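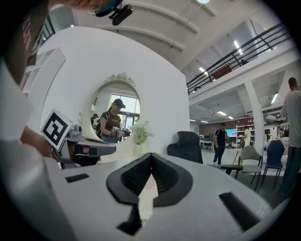 Hand-held grippers, pads and tracking – first day out on the floor
September, entry by Úna Coughlan
Shared with: Marlene Nolte

Got the hand-helds out of the small lab and into the big two-level room today, and I'm so glad we did! The ribbed black V pads are my new favorites. With the old flat pads I had to line everything up before I closed. With these I just come in from roughly the right side and the ridges do the rest. Pens, a marker cap, the thin end of a paint brush, all fine.

Ran Calla (our name for the ribbed pad) against Skumunska (flat, softer) on the same shelf task, 20 grasps each, same operator. Calla dropped 2, Skumunska dropped 5. Small numbers, I know, but you can feel it in the trigger too – much less squeezing.

Tracking next. The square marker on top of the gripper held up better than I expected when I rolled my wrist. It goes when the tilt gets steep, and it goes quickly. Marlene wants to try a second marker on the side of the housing. Yes please.

Mirrors: the oval one on the curved white partition is a great test spot. From there the wrist view gets a gripper up close and another one in the reflection, plus window light coming back at you. Want to know if the pose estimate ever jumps to the reflected one. Didn't see it happen in the live view, but I haven't gone through the logs.

Head camera with the teal strap is comfortable for a good half hour, then it starts to slide forward. Try it one notch tighter.

To do
– pull the logs, about 300 MB, onto the Papadopoulos drive
– check the small screw by the pad bracket on both units
– repeat the 20 with Marlene operating, pads swapped halfway
– ask Plustia for the pad in a harder rubber, same V

Bring the spare battery down next time.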